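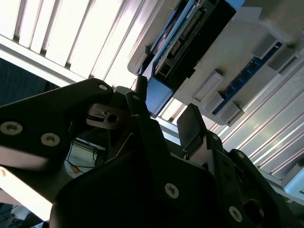
I gave up reading in bed in March, mostly by accident. The bulb in my bedside lamp went and I didn't replace it for three weeks, so I started reading at the kitchen table before work instead. I get up at 6, make tea, and read until it's time to find my shoes.

The book I was on at the time was a long family history set in a mill town. I had been stuck in it since Christmas. In bed I was getting through two pages a night and then reading the same two again the next evening. At the table I finished the remaining 286 pages in under a fortnight, and I could remember who everyone was.

My friend Drahomíra Hájek has read in the mornings for years. She told me to stop taking my phone into the kitchen, and she was right about that. I leave it on the charger in the hall now. She also told me to keep a list of what I finish, which I've done, in the back of an old Dradley diary. So far it has nine books on it and one I abandoned (a thriller with far too much about boats).

The light matters more than I expected. Our kitchen faces north and the overhead light is harsh, with a fitting that throws glare straight onto a white page. I tried turning it off and using a candle, which looked nice and was useless. In the end I bought a small clip-on lamp and moved my chair round so the window is on my left. By May I didn't need the lamp at all.

I still go to bed at the same time. I thought I would miss the reading, but I fall asleep sooner. On Thursday I slept in and skipped the whole thing, and was in a bad mood until lunch.

Next on the pile is a book of short stories Anežka Ďurica lent me last summer. It's 261 pages and she would like it back. After that I might try the mill town author's second one, if the library has it.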